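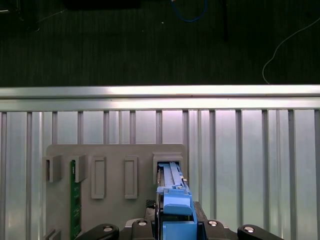 Konano Practice Set, release 2

Konano is a set of short recordings for people learning to play the concertina by ear. It holds 145 tunes, each played once slowly and once at a normal dance speed. The layout is plain on purpose, with each tune in its own folder and each folder fitting into the set in one place and no other.

What is in a folder

slow.wav — first part of the tune only, no chords
full.wav — all parts, with repeats
notes.txt — key, starting button, and where we learned the tune

There is no sheet music. Mhairi Rankin is writing out the tunes in D and G, and those pages will go in a separate download.

Recording

Wael Saber played everything on a 30-button Anglo in C/G. Satish Ahuja recorded it with one microphone, and nothing was edited apart from trimming the ends. You will hear the bellows on the slow versions, and a chair creaks in a few of the waltzes. The tunes labeled Stineck came from a handwritten tune book and may differ from the way your session plays them.

Known problems

Two of the reels in the Okafor folder run a little sharp. They will be recorded again in February. Some notes.txt files still give the old button numbers — trust the key, and find the button by ear.

Use

All the tunes are traditional. Copy the recordings, slow them down, or play along with them in class. Please keep the player's name with the files. Send corrections to Mamta Jaiswal, with the folder name in the subject line.

Last updated Sep 29, 2021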